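Rostgate council meetings will go live online this fall
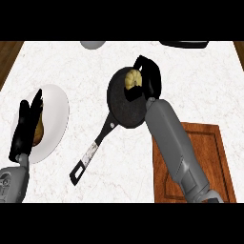

Rostgate residents will soon be able to follow every town council meeting from home, after members voted Thursday night to start live video of all regular and special sessions. The vote came at the end of a long and lively meeting, with people standing along the back wall and a round of applause when the result was read out. For years the only way to hear a debate was to be in the room by six o'clock, right when a lot of families are getting supper going. Now you can have a black frying pan out on the counter and the zoning debate playing next to it, and you won't miss a word of either one! The first live meeting is planned for September, and recordings will stay on the town website afterward for anyone who couldn't tune in.

The idea has been kicking around town hall for a long time, but it picked up real speed in March, when a hearing on the Kavanagh Road bridge drew so many people that the doors had to be closed before it began. Plenty of neighbors who drove over to speak ended up hearing about the decision the next day. Clodagh Dolan was one of them, and she decided to do something about it.

Dolan started a petition that same week with a clipboard outside the post office. She was hoping for a few hundred names. By the time she handed it to the town clerk it had 3000 signatures, more than the number of people who voted in the last council election.

"I thought I'd be out there for a weekend," Dolan told the council Thursday. "People kept crossing the street to sign it. One man signed, went home and came back with his whole bowling team."

Council president Brendan Mulligan, who had doubts about the plan last year, said the petition changed his mind. He had worried that cameras would make members play to the audience and that meetings would run even longer than they do now. He said he still expects a speech or two that could have been shorter, but he thinks people have a right to hear them.

"If 3000 people in a town our size ask for something, you'd better have a very good reason to say no," Mulligan said. "I looked for one and I couldn't find it."

The measure passed 6 to 1. Aidan Moriarty cast the only no vote. He said he supports the goal but wanted the council to wait for the new budget before signing a contract, and he asked that the cost be reviewed after one year. That review was added to the measure before the final vote, along with a rule that any recording must be posted within two business days.

The service will be run by Sturnera, a small video company that already handles meetings for the school district in Plerham. It will put two fixed cameras in the council chamber and add microphones at each seat and at the public stand. Monthly cost to the town will be $1000, paid out of the communications fund. The cameras will be turned off during closed sessions, as state law allows those to be held in private.

Live captions are part of the package too, and that drew some of the warmest comments of the night. Bogumił Krajewska, who is hard of hearing and has come to council meetings for more than a decade, said he has often gone home knowing how a vote went but with little idea of what was said before it. He told members he was looking forward to finding out what they had been arguing about all these years, and got the biggest laugh of the evening.

Town clerk Gráinne Cullinane said her office gets a steady stream of calls after each meeting from people asking what happened. Written minutes usually take three weeks to be approved, and they list motions and votes with very little of the discussion. Those minutes will go on being the official record, she said, but a resident who wants to hear the whole thing will be able to do that the same evening.

Cullinane also has her eye on the back catalog. Her office holds 138 audio tapes of past meetings, some of them from the years when the council met in the old firehouse, and she would love to get them online as well. No money has been set aside for that yet. She asked anyone in town who owns a working cassette deck to give her a call – and three people went up to her before she had even left the room.

Public comment will still be taken in person for now. Several speakers asked for a way to comment by phone or video, and Mulligan said the council will take that up once the live service has been running for a few months. Written comments can be emailed to the clerk until noon on the day of a meeting and will be added to the file, as they are now.

A test run with no audience is set for late August so the crew can check the sound, which has been a sore spot in the chamber ever since the ceiling was raised. Residents who would like to try out the captions during the test and report any problems can sign up at the clerk's window.

In other business, the council approved new crosswalk paint for Kavanagh Road and put off a decision on library parking until its next meeting. Members also thanked the high school band for playing at the summer concert, which went ahead in spite of the rain and had people dancing under umbrellas until the last song.

Published 24th July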